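工单 1471:叠衣工位夹爪在袖口处反复报“夹持力超限”
状态:处理中
优先级:2
站点:Jusasik 测试间
控制器:Tanoli,夹爪固件版本 938
提交日期:8月13日

现象
执行长袖上衣展平任务时,夹爪下指插入袖口下方后不闭合,控制器报夹持力超限,机械臂进入保护性停止。复位后重跑,同一步骤再次报错。换成毛巾则任务正常完成。急停回路和安全门信号均无异常。

已做检查
1. 夹爪空载开合,行程与电流曲线正常。
2. 力传感器重新清零,零点漂移在允许范围内。
3. 更换夹爪线缆,故障依旧。
4. 下探速度降到额定值的 45%,报错时间推后,未消除。

腕部相机视角下,衣物堆在台面左侧,袖口翻折成一段扁平的宽带,黑色指端从下方贴着布料。台面带石纹,表面有一处明显反光,离袖口不远。初步怀疑深度估计受反光影响,台面高度算低,指端下压过深。

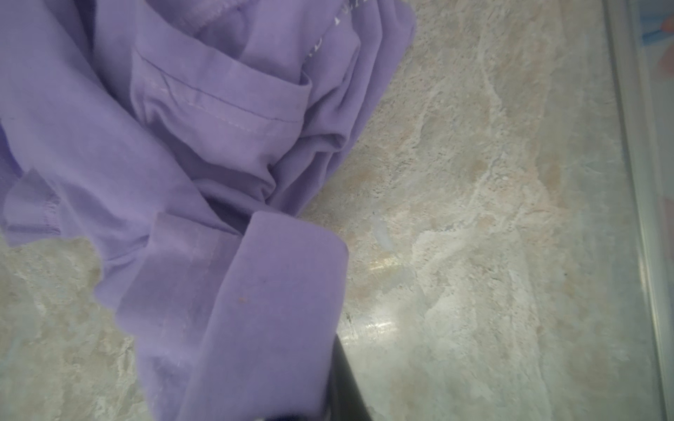

Myung-ja Yoo 回复:反光可以解释高度误差,但解释不了毛巾为什么能过。请先核对 Udov 里的抓取模板。长袖类模板在上次更新后默认启用“贴面滑入”,指端接触台面后仍会保持向下的分力,毛巾模板没有这一项。另外请导出报错前的力曲线,只看 Z 向即可。

补充记录
模板已核对,长袖类确实启用了贴面滑入,接触后下压力设定值高于夹爪保护阈值。Z 向力在指端触台后持续上升,到阈值即触发停止,与闭合动作无关。原标题中的“夹持力”系控制器报警文本,实际超限的是接触力。

临时措施
停用长袖模板的贴面滑入,改为触台后回抬再水平插入。修改后未再报错,但指端有时从袖口下滑脱,需人工重置衣物。保护阈值不得上调,人员进入工位前仍按原规程断使能。

待办
向 Zostlow 提交模板默认值问题,附力曲线和参数文件。
加装漫射罩后重测台面高度,确认反光的影响是否单独存在。
两项完成前本工单不关闭,该工位长袖任务只允许在有人值守时运行。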